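# How to pace a 300-meter effort without dying at 200

Most new track riders have one plan for a sprint, and the plan is to go very hard until it stops working. It's a fine plan for the first 200 meters. What follows is the drill we use on Thursday nights at the Lemavton track to fix the last hundred, written out so you can do it at any velodrome or on any flat road with no driveways. 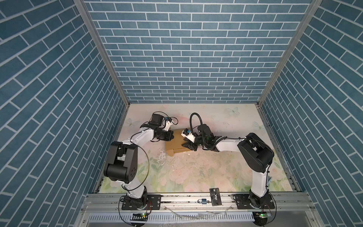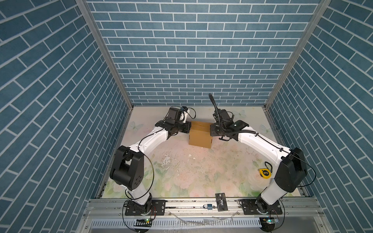
You'll need a track bike or a road bike you're willing to leave in one gear, a stopwatch, and a rider who can hold a steady wheel. A power meter is nice to have. If you own one you'll look at it whatever I say, so we may as well get some use out of it in step 5.

## Before you start

Warm up properly. On the track that means twenty laps on the blue band and the black line, building from chatting pace to not-chatting pace, then two short jumps of half a lap each. On the road, give it half an hour. Riders who skip this always have a reason, usually traffic, and then pull something in the first effort.

Pick a gear you can get on top of within a few seconds. Beginners turn up with a chainring the size of a pizza because somebody fast uses one. Somebody fast has been in the gym since October. Go two teeth smaller on the front than your pride suggests and see how it feels.

## The drill

**1. Mark the distance.** At Lemavton the lap is a bit awkward, so we put a cone off the side of the track 300 meters before the finish line, and another at 200. On the road, use a lamp post, a gate, anything that won't drive off. Measure back from the finish, and use the same marks every week or your times won't mean a thing.

**2. Do one flat out.** Rolling start, seated if you can, and go as hard as you like from the first cone. Have somebody take two times: first cone to second cone, then second cone to the line. Write both down. Divide the second by two so you have two hundred-meter times side by side. The second one will be uglier. Don't be upset, everyone's is.

**3. Rest.** Really rest. Eight minutes, ten is better. Roll around the apron, sit on a chair, eat something. New riders hate this part and start "just spinning" up at the fence, and by their third effort they are doing an endurance session without knowing it.

**4. Do one with a lid on it.** Same start, but hold back to what feels like nine-tenths until the second cone. Then let it all go. The trick is that nine-tenths should still feel fast. If you could wave to a friend you're at seven-tenths and you've misread the instructions.

**5. Compare.** Look at the total time and ignore the first hundred, which will be slower and will hurt your feelings. In most cases the total comes out level with the flat-out effort or a touch better, and you'll still have legs at the line. If you have a power meter, look at the shape of the curve. You want a hill with a long back slope. If it starts at 900 watts and falls off a cliff before the second cone, you've drawn a picture of your problem.

**6. Do one behind a wheel.** Your partner leads at a steady pace and you follow with half a bike length of gap. At the second cone, close the gap and come around. Keep looking past their hip, up the track. Staring at the back tire is how you end up closely acquainted with it.

**7. Finish with a free one.** Pace it however you want. It's interesting how many people go straight back to the flat-out version, with the sheet of times still lying there on the bench.

That's four efforts. Four is enough. I know the drive to the track was long.

## Where to put it in the week

Once a week is plenty, with a day of easy riding on either side. We run it for five weeks, then swap it for standing starts and bring it back later. If you also do the Garnau road bunch on Saturday mornings, be aware that the Garnau bunch is a race that hasn't been told it's a race - it doesn't count as easy riding.

## Things that go wrong

*You swing wide in the bend.* You're looking at your front wheel. Look through the turn to where you want to be and the bike will mostly sort itself out.

*Your hips rock all over the place.* Either the saddle's too high or the cadence is beyond you. Check the saddle first, it's cheaper.

*You can't hold back in step 4.* Very common. Count your pedal strokes out loud up to the second cone. You'll sound ridiculous, but counting takes up the part of the brain that wants to attack.

*The times make no sense.* Check who's holding the watch. We once had a rider clocked at a speed that would've beaten the world by a wide margin, on a borrowed bike with mudguard mounts. Use the same timer all night and have them stand level with the line.

## Keeping a record

Date, gear, wind if you're outdoors, two split times, one word about how it felt. A paper notebook works. Mine has a page headed Thu 2 May on which the one word is "no."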